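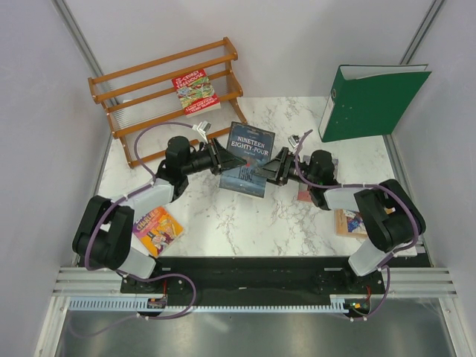 Family photo blogs: still worth keeping up?

stroller_miles
I've been posting pictures of my kids every week since my oldest was a baby. Grandparents loved it, a couple of college friends loved it, and then this April I looked at the stats and it's basically my mother-in-law and one person I can't identify. I still like picking the pictures and writing the silly captions, but it eats a whole evening. Do I keep going or just dump everything in a shared album?

sowmya_naidu
Keep going!! I did a shared album for my two and it's 2000 pictures with no words. I can't tell you what was so funny in half of them. My cousin Ashwin Ramasamy kept a blog the whole time his girls were little and he reads it out loud to them at bedtime now — captions and all. They correct him.

Gumer
Going to disagree. My parents put me online before I could talk and I didn't love finding it in high school. Bath pictures, the lot. Shared album, family only, done.

stroller_miles
Fair point, Gumer. No bath pictures on mine, but there's a potty training post I'm now thinking about pretty hard.

Gumer
Delete that one tonight.

plastgate_dad
You can do both. Mine has a password and the password is the dog's name, so everybody who should get in gets in. I print a book out of it every year too. The first one took me forever because I tried to use every post, and now I pick six pictures from each month and stop there. (Okay, December gets more.)

sowmya_naidu
What do you print with? I tried Zernoden and the site kept eating my captions.

plastgate_dad
Zernoden, ha. Paste the captions in last, after you've locked the pages. If you move a page afterward they vanish. I lost all of our lake trip that way and had to type it over from memory.

Iyengar
I quit mine at post 1799 and I regret it a little. Would have been nice to hit a round number. But my son turned into a teenager and started holding his hand up every time I raised the phone, so I figured he'd told me. I still write stuff down, just in a notebook, no pictures of him unless he says yes.

Gumer
See, that I respect.

stroller_miles
Okay, I think I'm going with the password and every other week instead of weekly. My oldest wants to write her own captions, too. Her first one is "I am not tired," under a picture of her asleep in the car seat.

sowmya_naidu
Oh, print that one big.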